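Tokora two-arm kitchen kit and simulator: a review after one bad fault

Score: three out of five
Bought from: Himance, the Geltham shop
Used for: one term, September onwards

I run a small workshop where we test kitchen jobs for two-armed robots, mostly picking, packing and moving food about. We bought the Tokora kit to replace an older Abdella set. The kit is two arms, two grippers, a controller box and a licence for the simulator, which lets you run a job on screen before you run it on the bench. This review is mostly about the grippers and the fault we had with them. The rest of the kit is fine and I'll deal with that first.

Setting up took an afternoon. The bolts are all one size, the cables are labelled at both ends and the controller found both arms without any fuss. The manual is 61 pages and most of it is clear. The chapter on safety stops is the worst written part, and it's the one you need most. It tells you how to wire the stop button but not what the grippers do when you press it. I'll come back to that.

The arms are quiet and repeat their movements well. We ran the same reach 125 times as a check and saw no drift worth writing down. The Abdella arms needed setting straight again every couple of days.

Now the fault. The job was moving vegetables into a wire basket, then lifting the basket by its handles with both arms. It had been going well for most of a morning. On run 117 the left gripper closed on its handle and the right gripper reported closed as well, but it was shut on nothing. Both arms lifted. The basket tipped, the load went over the worktop and the left arm carried on to the drop point with the basket hanging off it. Lamduan Wattanapong was at the stop button and pressed it. The arms froze, as they should. The left gripper opened, and the basket fell on the floor.

No one was hurt. The basket was bent and we lost some potatoes. If it had been a pan of hot water I would be writing something different.

There were two separate problems. The first is that the gripper decides it has hold of something by how long the motor has been pushing, so a jammed finger and a gripped handle look the same to it. The second is that the grippers are set at the factory to open on a stop. There is a reason for that, as you don't want a hand trapped, but it should be on the first page. We found it on page 48, in a table.

I wrote to Tokora the same evening. They answered in two days, which I was pleased with, and sent a firmware update, number 433. It adds a width check, so if the fingers close further than the width you have typed in, the arm won't lift. It also lets you choose hold or open on a stop. The default is still open.

We put the update through the simulator before trusting it on the bench. The basket job comes with the kit as a ready-made task, and you can move things about on the worktop and make one gripper miss on purpose. I set it to miss with the right gripper, then the left, then both.

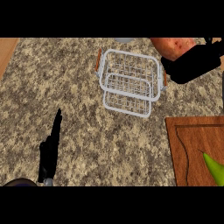 Should a gripper hold or let go when the stop button is pressed?
It depends on what is in it and who is nearby. We use hold for anything heavy, hot or sharp, and open for any job where a person's hands come close to the fingers.

With the width check on, the simulator refused to lift every time I made a gripper miss. The bench has been the same so far. It does get fussy with soft handles, and you have to type in a new width for each one – there is no way to save a list. I'd like to see that fixed.

My other complaint is with Himance. The kits on their shelf in Geltham still had the old firmware when I went back for spare fingertips, and the person at the counter hadn't heard of the update. If you buy one, check the number on the controller screen before you do anything else.

Would I buy it again? Probably, at the same price. The arms are better than the Abdella ones and the simulator has saved us a fair bit of mess. I've taken one star off for the gripper sensing and one for the manual.

Spare fingertips come in packs of four and the screws are not included.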